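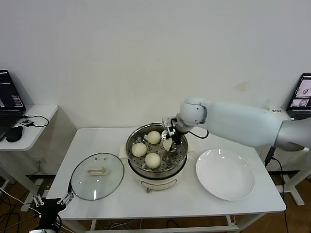 Small Appliances, Small Rooms

Steam is a simple cooking medium with one awkward property: it goes everywhere. In a full-size kitchen the extractor takes most of it. In a studio apartment, where the cooker may stand on the same table used for meals and paperwork, it settles on the nearest cold surface and stays there.

Ekua Mensah has spent much of her working life on that problem. She trained as a building services engineer and now advises Flerton, a housing firm that lets furnished one-room units, on what can be plugged in and where. Her report on countertop steamers runs to 112 pages, and most of it concerns water.

An electric steamer pot works at low pressure. Water in the base boils, vapor rises through a perforated tray, and the surplus leaves through vents in the lid. The food never gets much hotter than 212 degrees Fahrenheit. For filled or plain buns this is ideal, provided they have room to expand. Four to a tray is sensible for a pot of ordinary width – five will usually touch, and buns that touch tear when they are separated.

Mensah measured 400 milliliters of water as a working charge for one batch in her own Strazds pot. Part of it stays in the base. The rest ends up in the dough, on the lid, or in the room.

The room is where her interest lies. In a compact unit the bathroom is often a few steps from the table, and it has the only mechanical ventilation in the apartment.

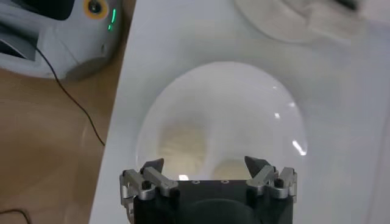

Porcelain is the coldest large surface in most small apartments, and moist air that drifts from the cooking side condenses there first. A wipe of the rim and cistern after cooking deals with it. Mensah also advises closing the toilet lid and the bathroom door while food is uncovered, and running the fan afterward with the door open.

Lids deserve more attention than they get. A glass lid lets the cook check progress without releasing vapor, but condensation gathers on the underside and drips when the lid is lifted straight up. Tilt it away from the food first, then set it down flat on a surface that tolerates heat.
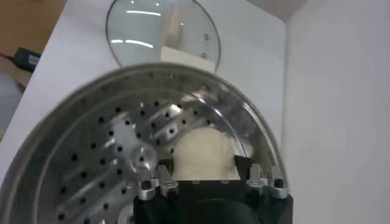 A single bun-like white object on the perforated floor of a steel steamer basket, with the glass lid set down beyond the rim.

Steel trays should be rinsed before the starch dries. A soft brush clears the holes; wire wool scratches the finish. The base is emptied once cool and left open overnight.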